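Timmont

Timmont is a planned residential community on the eastern side of Grostora, built on land that was formerly a pecan orchard and a gravel yard. It consists of single-family houses, paired townhomes and a small number of condominium flats, and had 1,219 homes when the last section was completed. The community is laid out in 7 sections, each with its own entrance from Janjua Road.

History

The land was bought in two purchases by Skasell, a regional homebuilder, which had already put up smaller subdivisions on the north side of the city. The orchard tract was developed first. Work on the gravel yard was held up by drainage problems, and the plan was redrawn to place a retention pond where a second clubhouse had been proposed. The pond is now known as Janjua Lake, although it is shallow and closed to swimming and boats.

Skasell sold the first homes from a trailer near the main gate. The trailer was later replaced by a permanent sales office, which became the community's mail and package building after the builder left.

Layout and housing

Streets in the older sections follow the rows of the orchard and are mostly straight. Those near the lake curve and end in cul-de-sacs. Lots in the first section are the largest, and many still have one or two mature pecan trees. The townhomes share a side wall and have rear garages reached by alleys.

Single-family plans range from one-story ranch houses to two-story models with 3 or more bedrooms. Exterior changes, including paint, fences and sheds, need written approval from the homeowners association. Solar panels were restricted to rear roofs until the rule was dropped.

Interiors

The original Skasell houses were sold with two finish levels, standard and upgraded. Standard kitchens had plain white counters and vinyl floors, while the upgraded ones came with tile and a choice of patterned tops. White marble patterns have remained common in later remodeling, some with gray veins only and others with pinkish veining as well, like the tabletop shown with the grapes and the red woven basket. Cabinets in the older sections are often original. 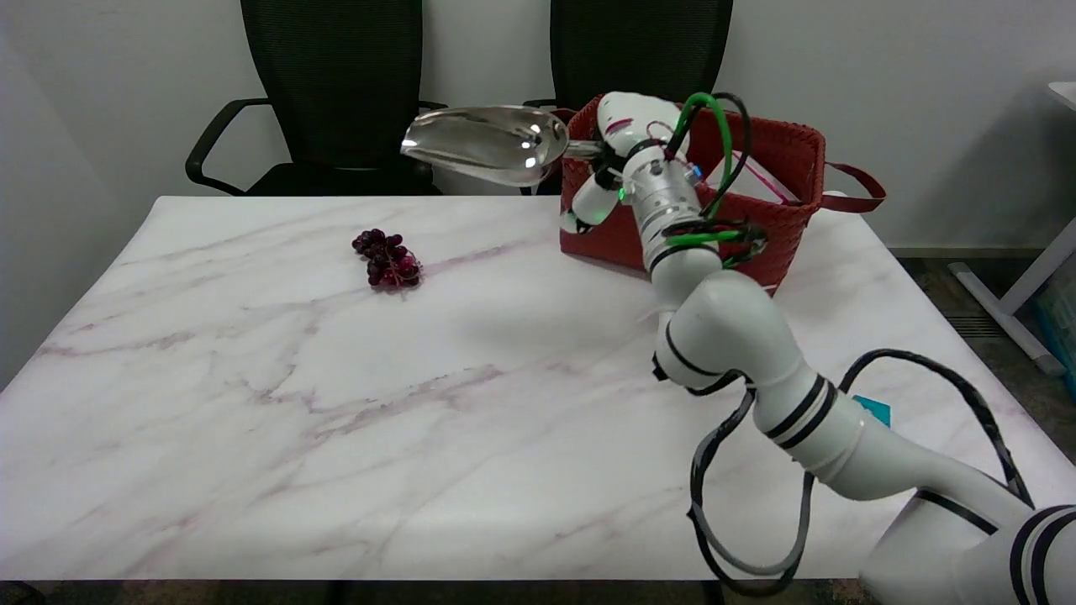 Amenities and upkeep in Timmont are paid for through monthly dues, which are higher for townhomes – the fee there covers roofs and front lawns. Shared facilities include a pool, a clubhouse, two tennis courts and a walking trail that circles the lake. The clubhouse has a kitchen and a main room that residents may reserve for private events, and its long tables are set up for a harvest supper each September. Fruit is a regular part of the supper, and dark red-purple grapes of the kind seen on the marble-patterned table are usually served next to pecans from the older lots.

Transportation

Janjua Road connects Timmont with downtown Grostora, about 2 miles to the west. A city bus stops at the main gate on weekdays. There is no through street to the north, where the community borders a rail line.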